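# Tarwood round table, two months in

I bought the Tarwood round table in the fall, after my sister-in-law Ailsa Niven told me it would "change how we eat." It has not changed how we eat. We still eat too fast and the kids still leave early. But I've had it long enough to say something useful, and most of the reviews I read before buying were written the day the box arrived.

The pitch for a round table is that everyone can see everyone and there are no corners to walk into. The second part is true. The first part is true of any table if you look up.

My doubts started with the size. Tarwood says it seats 6. I'd like to meet those people. Four adults are comfortable, five can manage if one of them is polite, and at six you're sharing elbow room and the serving dishes have no place to go except the dead center, where I can't reach them without standing. A rectangle with the same floor area would have done better. The salesman in Hidarville, a patient man named Horacio Alarcón, more or less agreed with me on this and then sold me the table anyway.

The other thing is where you put it. Shove a round table near a corner and you get a useless wedge of floor behind it that collects dust and, in our house, shoes. Pull it out far enough to use all the seats and it eats the room.

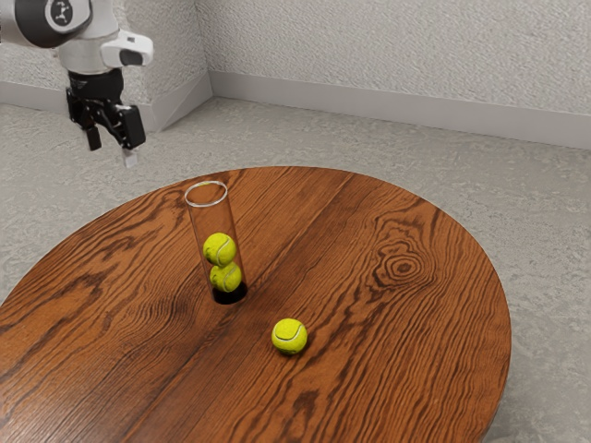 *Round wooden table, corner of the room behind it, tennis balls on top.*

As for the finish, the leaflet promises it will "resist daily life." Ours picked up a white ring from a mug in September, the first week, and the ring is still there. I tried the oil they recommend, then the mayonnaise trick my neighbor Wim Koster swears by. The oil did a little. The mayonnaise made the dining room smell like a sandwich.

Assembly took me about 2 hours. The bolts were all there and they fit, which I'll give them credit for. One of the legs needed a felt pad to stop a wobble, and I still check it every time I lean on that side. My guess is the floor is partly to blame.

What I do like: it's heavy enough to stay put, it wipes down easily apart from the ring, and it's good for board games. I paid 205 less than the Forsyth model I'd looked at first, and sitting at both, I couldn't tell where the extra money went.

Would I buy it again? At this price, for a household of four, maybe. At full price I'd get a rectangle and push it against the wall.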